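Tips from the packing side, for anyone whose bakery has just put arms on the bench (or is about to!)

I've worked the morning bake at Dorkomstead long enough to remember when every roll that left the building was picked up by a person in thin gloves. We've had arms on the basket table since October. I love them, I'll say so up front, and I also spent the first weeks muttering at them. What follows is the stuff I wish somebody had taped to the wall for me. Most of it is about baking and tables and tape, and very little of it is about computers.

## Before the shift

**Bake for the grip.** Our old twist was soft all the way round, which was lovely in the hand and hopeless under two narrow metal fingers. Sarita Chaturvedi, our head baker, changed the bake by 2 minutes and brushed on a second coat of egg. The crust firms up, the inside stays tender, and customers like the shine. If your product tears when you pinch it lightly between two spoons, it will tear on the line too. The spoon test takes a moment and I do it on every tray now.

**Let things cool longer than you think.** A roll that feels fine in your hand can still be squashy in the middle. We set a kitchen timer on the rack and leave the tray alone until it rings. I used to cheat. I don't anymore.

**Pick one basket and stick with it.** We had three kinds from three suppliers, all a little different at the rim. Volkan Tatlı, who sets up the line, asked us to choose. We kept the shallow woven ones with sloped sides, because a deep basket means the arm has to reach down past the rim, and a reach is where things get bumped. The tall baskets went to the shop floor, where they look great full of baguettes.

**Put cloth under the basket.** On the bare table our baskets crept sideways. A plain, flat-weave cloth stopped the creeping and catches flakes, too. Pull it tight and clip it under the edge, and have a clean one folded and ready for the mid-shift change. Avoid anything fluffy! Lint on a glazed crust is miserable.

**Mark the home spot.** A strip of painter's tape on each side of the basket is plenty. Replace it when the corners curl.

## While it's running

- Keep your hands out until the arm has parked and the light says so. Even when the roll is *right there*. Even when you could fix it in half a second.
- Stand where you can see both the basket and the stop button. If you have to turn your head to find the button, move your stool.
- Say "loading" out loud before you set down a new basket. It felt silly for a day and now the whole morning crew does it without thinking.
- Keep seeds and loose sugar for after packing. Poppy seeds get into every crevice of the fingers, and you'll be in there with a soft brush at lunch.
- Turn the radio down a notch. You get to know the sound of a normal pick, and a bad one has a little click in it that I can hear from the proofing room.

Don't chase speed in the beginning. Volkan had ours running so slowly at first that I could have gone and made coffee between rolls. By the time he turned it up we knew what a good pick looked like, and we trusted it. A crew that starts out nervous stays nervous for a long while — slow is worth it.

## Cleaning

Wipe the fingers at every basket change with a barely damp food-safe cloth, then a dry one. Egg glaze sets like varnish, so if you leave it until closing you'll be scraping. Ask whoever services your arm which cleaners are fine on the finish and write the answer on the bottle itself with a marker. We keep ours on a hook of its own so it can't get mixed up with the oven spray.

For wicker, a dry pastry brush does nearly everything. Work along the weave, turn the basket over, tap it twice. If butter has soaked in, take that basket off the line.

Go after crumbs with a hand vacuum, never compressed air. Air just sends them somewhere you can't reach.

## What changes for the people

This was the part I was most worried about, and it's the part I get most excited telling other bakeries about.

My wrists, first of all. A big day for us is 4000 pieces, and I used to go home and struggle with a jar lid. Now I lift full baskets and trays and the arm does the pinching. Lifting is its own kind of tired, so please do the boring stretches, and ask for a cart with a shelf at waist height. We got ours when we asked!

Second, the looking. When your hands are busy you don't really see what's going past. Now I do. I pull pale ones, I pull the ones that have unrolled, and I walk back and tell Sarita while there's still time to fix the next batch. She says the bakes have gotten steadier, and I believe her because I'm the one eating the rejects.

Third, and be honest with your crew on this one, the chatter. Packing by hand was sociable. Four of us around a table, talking the whole time. With the arms in place there are fewer people at the table, and for a while the mornings were too quiet. We moved the break so everybody takes it together at 9:30, and we rotate between packing, shaping and the counter. Ask people what they'll miss before the change, and put some of it back on purpose.

Ask about hours and pay early, too. Our manager sat down with us and went through who would be doing what, before anything was bolted down. Two people wanted to move over to shaping and got trained for it. That meeting did more for the mood than any demonstration could have.

## Getting the placement right

Twists are the hardest thing we pack, and the thing I'm fondest of watching. Grip across the body, a bit above the middle, with the fingers going straight down. Grab one near the tip and it swings. Lay the first one on a diagonal and the rest will nest along it. If the ridges are getting crushed, check the bake before you go fiddling with settings; with us it has nearly always been the bake. 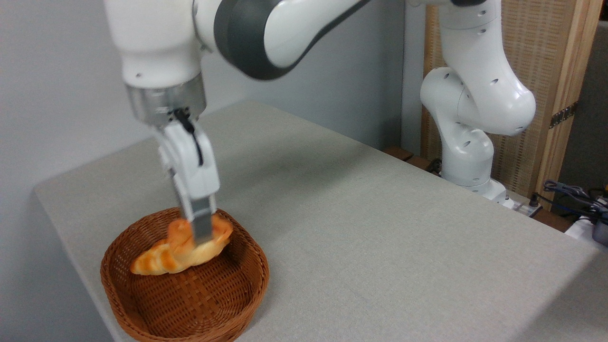 *A golden-brown twist in the round basket, gripper fingers at its upper middle.*

Things to check when placement starts to drift:

1. Has the basket moved off its tape?
2. Is the cloth wrinkled?
3. Are the fingers sticky?
4. Did somebody change the dough, the pan or the proofing time and forget to mention it?
5. Only then, call Volkan (or your Volkan).

## Small things that helped

Keep a paper notebook by the line. Ours has a column for the time, one for what went wrong and one for what you did. The page for our worst morning has 42 entries, nearly all of them "sticky," and that's how we figured out the glaze was going on too thick.

Give new people a morning of just watching, then a morning of loading with someone next to them. Let them press the stop button a few times for practice, so that it's no big deal when they need it.

Leave the fancy shapes for hands. Our holiday wreaths and anything filled with cream still get packed the old way, and there's usually a bit of a scramble over who gets to do it.

Save the broken ones in a lidded tub. Torn twists make a terrific bread pudding: tear them smaller, pour over warm milk beaten with eggs and a little sugar, let it all soak while the oven heats, and bake until the middle barely wobbles. Sarita adds orange zest. I add more butter.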